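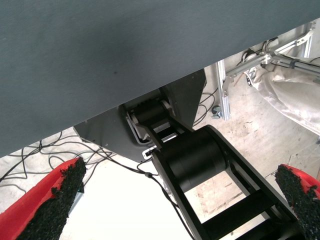 *Fig. 1. Black cylindrical motor in a dark grey housing, under a grey-blue panel.*

# Week 4 handout: Depreciation of plant and equipment

Read with chapter 6. Bring a calculator to the tutorial. Phones are fine for the tutorial but not for the mid-semester test.

## What depreciation is

Depreciation spreads the cost of an asset, less what we expect to get back for it, over the periods in which the business uses it. It is an allocation of cost. It doesn't measure the drop in market value from one year to the next, and it doesn't put any cash aside for a replacement. Students mix these up every year, usually in the short-answer section.

You need four pieces of information:

- cost
- residual value (what you expect to get at the end, less selling costs)
- useful life, in years or in units of output
- a method

Only the first is a matter of record. The others are estimates and will sometimes be wrong. See "Changing an estimate" further down.

## Working out the cost

Cost includes the purchase price and anything needed to get the asset to its location and ready for use. Freight and installation go in. Training staff to use it does not, and neither does annual insurance. GST is left out where the business can claim it back.

Cosgrove Joinery buys a dust extractor from Vollolen:

| Item | $ |
|---|---|
| Purchase price (excl. GST) | 1942 |
| Freight | 69 |
| Installation | 65 |
| **Cost of asset** | **2076** |

Cosgrove expects to use the extractor for five years and then sell it for $996. The depreciable amount is 2076 − 996 = $1080.

We use this asset for the rest of the handout. Assume it was ready for use on the first day of the financial year (July), so there are no part years to worry about.

## Straight-line

Same charge each year.

Annual depreciation = depreciable amount ÷ useful life = 1080 ÷ 5 = **$216**

| Year | Charge | Accumulated | Carrying amount |
|---|---|---|---|
| 1 | 216 | 216 | 1860 |
| 2 | 216 | 432 | 1644 |
| 3 | 216 | 648 | 1428 |
| 4 | 216 | 864 | 1212 |
| 5 | 216 | 1080 | 996 |

The last carrying amount should equal the residual value. If it doesn't, go back and check the subtraction before anything else.

## Diminishing balance

A fixed rate is applied to the opening carrying amount, so charges are larger in the early years. It suits assets that give more of their benefit when new. Residual value is not subtracted before applying the rate, but the carrying amount must not go below it.

At 20%:

| Year | Opening | Charge | Closing |
|---|---|---|---|
| 1 | 2076.00 | 415.20 | 1660.80 |
| 2 | 1660.80 | 332.16 | 1328.64 |
| 3 | 1328.64 | 265.73 | 1062.91 |
| 4 | 1062.91 | 66.91 | 996.00 |
| 5 | 996.00 | nil | 996.00 |

Look at year 4. Twenty per cent of 1062.91 is 212.58, which would take the asset down to 850.33. The charge is limited to the amount that brings it to 996. In practice a run like this suggests the rate was set too high for the estimates, and the accountant would review it.

## Units of use

The charge follows activity. Suppose Cosgrove expects 2700 running hours over the life of the extractor.

Rate per hour = 1080 ÷ 2700 = **$0.40**

If it runs 620 hours in year 1, the charge is 620 × 0.40 = $248. If it sits idle for a year, the charge is nil. Under straight-line an idle asset is still depreciated.

This method needs a reliable record of hours or output. For office furniture there isn't one.

## Journal entry

At the end of year 1, straight-line:

| Account | Debit | Credit |
|---|---|---|
| Depreciation expense | 216 | |
| Accumulated depreciation: equipment | | 216 |

The credit goes to the contra account. Do not credit the equipment account itself. The ledger should keep showing the original cost of 2076.

## Changing an estimate

At the start of year 3 Cosgrove decides the extractor will last another six years. Residual value is unchanged. Earlier years are left as they are. Take the carrying amount at the date of the change and spread what remains:

(1644 − 996) ÷ 6 = **$108 a year**

An error is treated differently (for example, leaving the freight out of cost). We cover errors in week 9.

## Disposal

Go back to the original five-year estimate. Cosgrove sells the extractor at the end of year 3 for $1400 cash, excluding GST.

Carrying amount 1428, proceeds 1400, so there is a loss on disposal of $28.

Make sure depreciation is brought up to the date of sale first. Forgetting this costs more marks than any other step.

## Tutorial problems

1. Erura Catering buys an oven for $8400 plus $350 freight and $250 installation, all excluding GST. It also pays $180 for a year's insurance. Residual value is $1000 and useful life is eight years. Calculate the cost and the annual straight-line charge.
2. Using your cost from problem 1, prepare a diminishing balance table for the first three years at 25%.
3. At the start of year 4 Erura reduces the residual value to $500. Remaining life is still five years. Calculate the new straight-line charge.
4. Groketura Printing records depreciation on a press by the impression. List two things that could make the total-impressions estimate unreliable, and explain the effect of each on profit.
5. Write the general journal entries for the sale of the Cosgrove extractor.

Problems 1 to 3 should be attempted before class. Round to the nearest cent in problem 2 and show your workings.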